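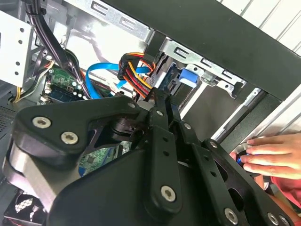 Kazimír Skála wrote in to say that my last budget post left out half the money. You priced the arm and the gripper, he said, and then you stopped, and the arm and the gripper are the part everybody gets right.

Fair enough! So let's do the whole thing again, properly this time, for a small bench cell that opens up old desktop computers and works on what's inside (that's my job at Drorkeck, and it's the only kind of cell I'd dare give advice on).

Step 1. Write down the jobs before you open a catalog. I mean single motions: pull a SATA cable, unplug a power connector, slide a drive out of its cage. Our list had 14 of them and I crossed off 3 the same afternoon. Those stay with the person at the bench, and a person's time goes in the budget too.

Step 2. Measure the tightest spot you need to reach. A desktop case is a cramped place, all drive cages and wire bundles, and a big gripper fills it up in a hurry. Take a ruler to your worst case (ha) and write down the gap between the drive bay and the board. Then ask the seller for the width of the gripper with the fingers fully open, links and all. The brochure will give you fingertip travel, and that's a different number.

Step 3. Get two quotes, and ask both sellers for the same things. I went to Vakitz and Pešek. Ask for the gripper, the mounting plate, the cable, the software license and a spare set of fingers, each on its own line. Pešek sent me one lump sum the first time and I had to write back twice, so start early. I asked in July and was still waiting on a license price when I'd planned to be ordering.

Step 4. Add the boring lines. Mine were spare screws, finger pads, a work light, a fixture to stop the case from sliding, an emergency stop within easy reach, and a pile of scrap computers to practice on. Put in training hours as well. I allowed 23 for each person and I wouldn't go lower.

Step 5. Now take the hardware total and add 40 percent for setup and changes. Yes, I know how that looks on a spreadsheet! We call ours the Flastinent line, after the project that ate the first one, and our boss has stopped asking what it means.

Step 6. Decide what you'll rent. If a seller will lend you a gripper for a trial, pay the shipping and say yes. Try it on your ugliest, most cable-stuffed machine, with somebody's hands in there next to it if that's how you'll be working, and go over the safety side with the seller before you power anything up.

Kazimír also wanted a line for disposal of the old boards. I've put it under running costs, and I'm still waiting on the recycler's price list.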